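Upholstery leather: changes to the finish test from December

Ustum has revised the abrasion and flex schedule it applies to coated upholstery leather before a hide lot is released to cutting. The revision follows a review of 371 complaint records, of which 25 were traced to finish cracking along seams and at button points. The remainder concerned color transfer, odor and stitching, and fall outside the schedule.

Under the old procedure, one sample was taken from the center of the hide. The center is the tightest and most uniform area, so it tends to flatter the result. Samples will now also be cut from the belly and the shoulder, and the lowest of the three readings will be recorded as the lot value.

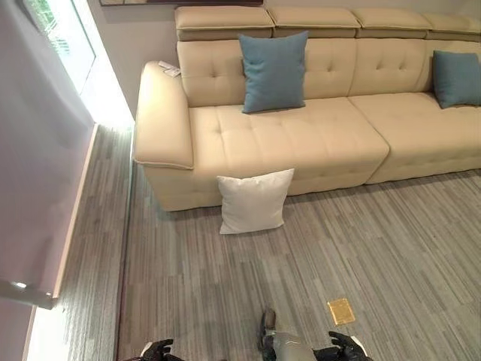 Flex samples will be folded along the backbone direction and across it. Lots intended for tufted panels or piped edges need to pass in both directions. Lots for flat panels may pass in one, provided the cutting sheet says which – Zsófia Borbély will hold the updated sheet template.

Conditioning time before testing stays the same. The finish supplier, Cherkaoui, has asked that topcoat batch numbers be written on the back of each sample in pencil, as marker ink migrates through pale leather.

Lot 2547 is the first to be tested under the new schedule. Results for lot 1336 remain valid and will not be repeated. Questions on sampling positions go to Nawal Sqalli.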